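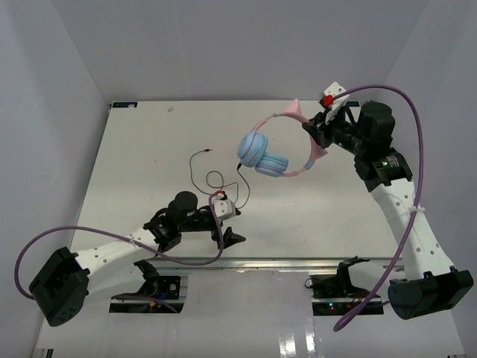

Ghislain MacPherson
Maintainer, Kernosside Tide Word List

README

Kernosside Tide Word List, version 7
Last changed: 24 December 2018

What is in the list

The list collects words for tides, mud, weather and small boats, as they were said by people living along the shore between Stetport and Nusness. It has 1,384 headwords and 2,820 example sentences. Most of the words came from taped talks which the library in Stetport kept in boxes. The others came from letters, and from two parish newsletters printed in Quaye.

I am not from this shore and English is my third language. Therefore I wrote down how a word sounded before I looked for it in any dictionary. Where my spelling is different from the spelling a family uses, the family spelling is in the column "other".

Files

words.csv has one line for each headword
sentences.csv has the examples, joined to the headword by the column "id"
places.csv has the villages and the short codes for them
notes.txt has everything that did not fit in a column

All files are saved as UTF-8. The separator is a semicolon and the commas inside the sentences were left as the speaker's pauses needed them.
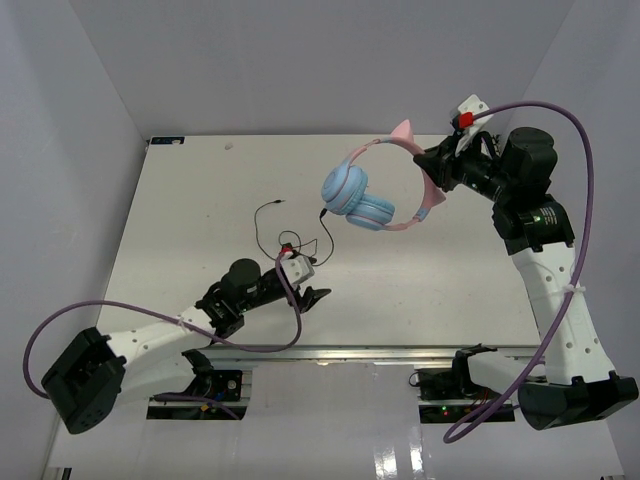 The columns in words.csv are: id, word, other, meaning, place, decade, sure. The last one takes the values yes, no and half. "Half" means that I heard the word clearly but two speakers gave me different meanings. For example "slabber" is thin mud in Quaye and it is the noise of thin mud in Nusness. Both meanings are kept, on two lines with the same id. Please do not join them when you clean the file.

The column "decade" is when the speaker learned the word, if they could say it. It is empty for around 24 per cent of the lines.

Known problems

Nusness has too many words for eels compared with the other villages. One speaker there had fished for them all his life and he talked very well.

Plurals are not treated in the same way everywhere. Before version 4 I gave them their own line, after it I did not. I started to repair this in March and I am now at the letter L.

The sentences from the newsletters were edited by somebody before printing, so they should not be used for the study of grammar. They have "N" at the start of the id.

Use

You may copy the list and change it for teaching, research or your own pleasure. Please name the Kernosside Tide Word List and the version number. The names of the speakers are not in the files and I do not give them out by letter either.

Corrections

Send the id, the old text and the new text, one correction on each line. Corrections to the meaning should also say in which village you heard it.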